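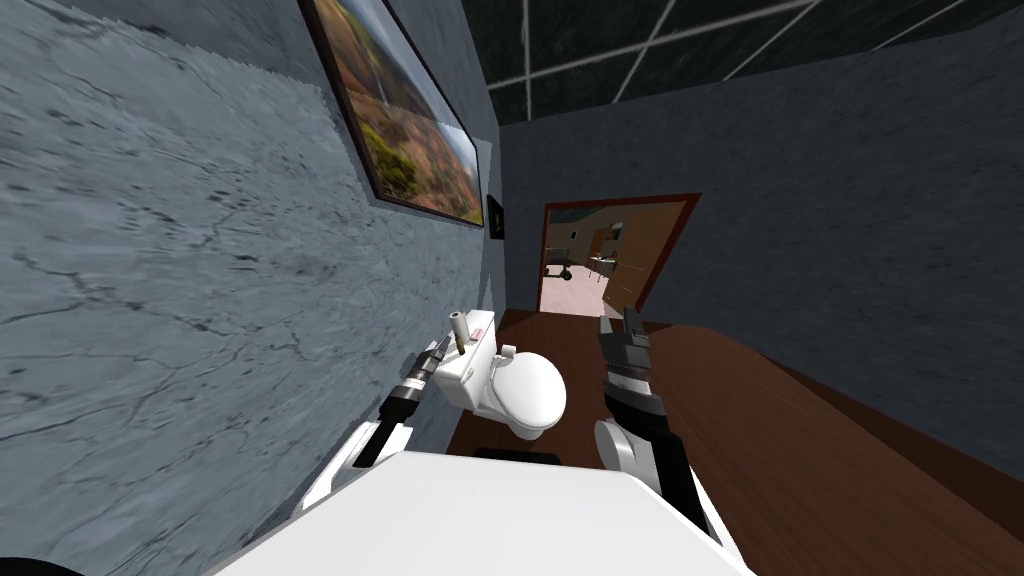
Séance 4 : l'imparfait, ou comment ne rien faire arriver

Rappel pour ceux qui étaient absents, et pour ceux qui étaient présents mais ailleurs : nous avons passé la séance précédente sur le passé simple. Le passé simple fait avancer le récit. L'imparfait s'assoit et regarde par la fenêtre.

Comparez :
Il ouvrit la porte et sortit.
Il ouvrait la porte et sortait.

Dans la première phrase, un homme s'en va. Dans la seconde, il s'en va tous les matins depuis des années, et le lecteur commence à le plaindre. On parle d'aspect : le verbe montre le fait bouclé ou le fait en cours. La durée réelle n'y est pour rien. « Il régna 50 ans » se dit très bien, quoi que vous ait raconté votre manuel de collège sur les « actions brèves ».

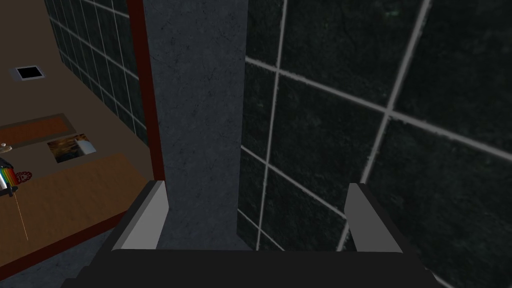

Atelier de grammaire et de style, polycopié du second semestre
Par l'équipe pédagogique de l'atelier Zustham

Les emplois à connaître pour le contrôle d'avril :

1. L'imparfait de description. « La maison donnait sur le canal. » Il plante le décor. À consommer avec modération : au-delà d'un paragraphe, le lecteur saute des lignes, et vous aussi.

2. L'imparfait d'habitude. « Le dimanche, on mangeait du poulet. » Méfiez-vous du complément de temps, qui fait la moitié du travail. Ôtez-le, et le poulet redevient un événement en cours.

3. L'imparfait de rupture. « Deux heures plus tard, le train déraillait. » Les journalistes sportifs en vivent. On attendrait un passé simple ; l'imparfait étire l'instant et lui donne des airs de destin.

4. L'imparfait hypocoristique, celui qu'on emploie avec les chats et les nourrissons. « Il avait faim, le pépère ? » Il a faim maintenant. Le nom est plus long que le phénomène.

5. L'imparfait de politesse. « Je voulais vous demander un délai. » Vous le voulez toujours, je le vois bien, et c'est toujours non.

Reste l'affaire du « si ». « Si j'avais le temps, je relirais. » Cet imparfait-là ne parle pas du passé, il parle d'un monde où vous relisez vos copies. Quant à « si j'aurais », 2 points en moins, sans appel.

Exercice à rendre
Racontez en 200 mots une panne de chauffage, entièrement à l'imparfait. Réécrivez ensuite le même texte au passé simple en gardant l'ordre des phrases. Soulignez les verbes qui résistent au changement et dites pourquoi en quelques lignes.

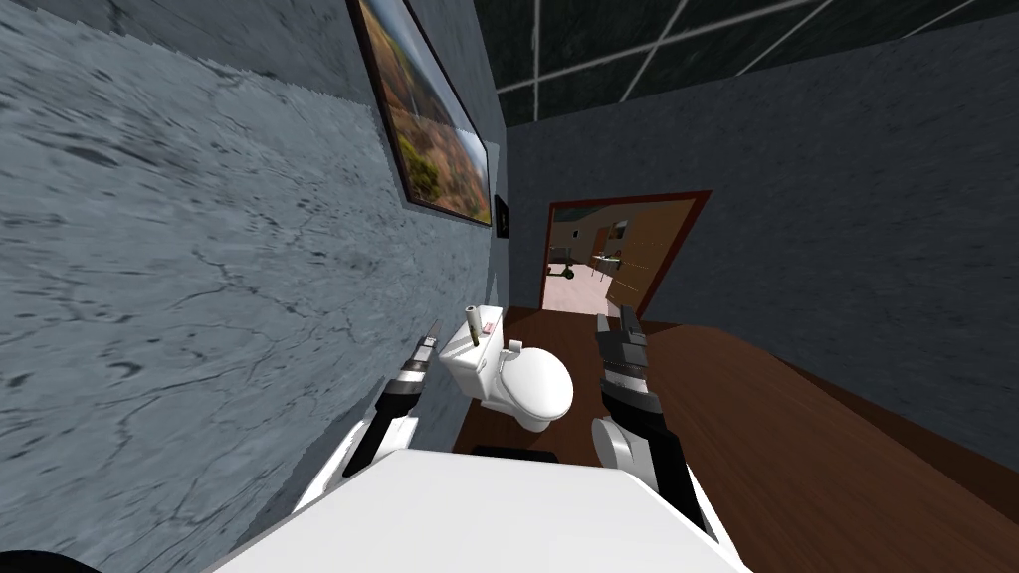 Certains verbes résisteront plus que d'autres. « Savoir » change presque de sens : « je savais » constate, « je sus » apprend. « Pouvoir » aussi : « il pouvait partir » laisse la porte ouverte, « il put partir » le met dehors. Notez ces cas à part, nous les reprendrons avec le plus-que-parfait. Les copies de 400 mots seront lues jusqu'au deux centième.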